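Liveaboards and Long Stays > Family Aboard > Kid dropped my phone in the marina, now what

tidewrack_mom
Posted 8/30/25

We're on the transient dock at Brisinau until the alternator shows up, so until the heat death of the universe. This morning my six-year-old borrowed my phone to film a crab. The crab is fine. The phone is in 19 feet of water with the consistency of lentil soup.

I'm not really asking about the phone. It's dead, I've had my moment. What I'm asking is what people do about consequences when you live on a boat. On land I'd have sent him to his room. His room is a bunk with my sail bag on it. He can't be grounded, he lives on 100 square feet of deck and a dock. I told him no tablet for a week and he said OK and went back to the crab.

The phone was 200 dollars used, if that matters to anyone's sentencing guidelines.

Replies

bilgerat_senior
Make him work it off. Ours scrubbed fenders at a quarter apiece. He learned the value of money and we had very clean fenders for one summer. He's an accountant now and won't set foot on a boat.

slackwater
Six is too young for paying it off. He has no idea what 200 dollars is, you might as well fine the crab. I'd go with a rule: grown-up phones don't leave the cockpit. Then stick to it, including you, and that's where our rule died.

bilgerat_senior
Mine was five and he understood quarters just fine.

slackwater
He understood quarters. He'd have been scrubbing fenders until high school to get to a phone.

halfmoon_ketch
Did you try a magnet? We got a winch handle back at Heltov that way.

tidewrack_mom
Your winch handle must have been steel. The phone wasn't interested. We did try a landing net on a boathook, and brought up a flip-flop and part of a chair. He was thrilled. I think the consequence has gone badly wrong, he now considers this the best day of the trip.

galley_wench_4
We had the same thing with my daughter and my reading glasses, January before last, and what worked in the end was giving her a job that belonged to her. It had nothing to do with the glasses. She became the one who sifts the flour, because flour bought in the islands needs sifting and I'd rather not say more than that. She took it very seriously and she got a lot more careful with other people's things. Might be a coincidence. She's also just older.

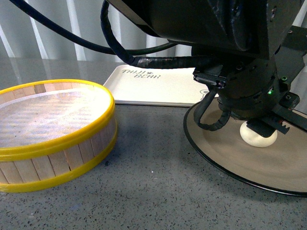

halfmoon_ketch wanted to know whether the job was supposed to be the punishment or the reward, since at his house you could never tell by the amount of complaining.

galley_wench_4
Neither, it was just hers. Same as the dinghy painter is my husband's, and if it comes untied we all know where to look.

Zoletora_Dave_no_relation
Unpopular opinion, but you handed a six-year-old a phone over open water. I'd take the tablet away from the mother for a week.

tidewrack_mom
Fair. I've already lost the phone, though, so I'd like time served.

slackwater
Dave, do you have kids aboard?

Zoletora_Dave_no_relation
I have a dog aboard. She's never dropped a phone.

bilgerat_senior
Back to the question. Whatever you pick, do it today. By Monday he'll have forgotten there was a phone and you'll just be a woman who's mad about a crab.

rindbound
Different view from a former kid. I grew up on a 34-footer, mostly between Rind and wherever the money ran out. I dropped over the side, in order: a sextant (plastic), my brother's shoe, the good can opener, the other shoe. My parents never punished us for drops. If you threw something, that was trouble. If it slipped, you wrote it on the list inside the chart table lid, with the date and your name. Everyone had to do it. My father had far more entries than I did, and I can't tell you how much good that did me.

slackwater
I'm stealing the list.

bilgerat_senior
So there's no consequence at all, then. Just paperwork.

rindbound
You didn't have to read yours out loud at dinner.

tidewrack_mom
OK, we're doing the list. I explained it and he asked if old things count, and I said sure. He has put me down for the blue bucket, the hat, the other hat, and his father's wedding ring, which his father had told me was in the safe.

So I've got to go have a talk with somebody, and it isn't the six-year-old. Tablet ban stands until Saturday. If anyone's coming through Brisinau with a spare phone, or an alternator, we're the boat with the yelling.

halfmoon_ketch
Gold won't stick to a magnet either. Sorry.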